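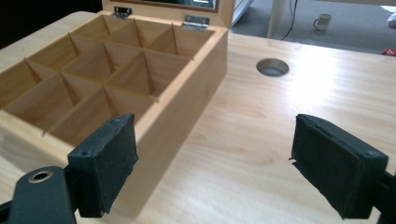
Vol. 31, p. 197

Vollero (weather logger)

The Vollero is a home weather logger made by Udetti. It records air temperature, relative humidity and barometric pressure, and was designed by Edmund Baran as a replacement for the earlier Wróbel unit, with which it shares a mounting bracket.

Readings are taken every five minutes and held in internal memory, which stores 3,000 entries before the oldest are overwritten. The outdoor sensor sends data to the base unit by radio – the stated range is 155 feet in open air – and runs on two AA cells. The base unit draws power from a wall adapter and keeps its clock through short outages.

Data can be exported as plain text or viewed in Mumotix, a desktop program written by Chukwuemeka Shehu. Early versions of the program misread negative temperatures from the export file; this was corrected in an update released in November.

The pressure sensor is set at the factory for sea level. Users at higher elevations must enter an offset by hand.

See also: Barograph; Hygrometer; Rain gauge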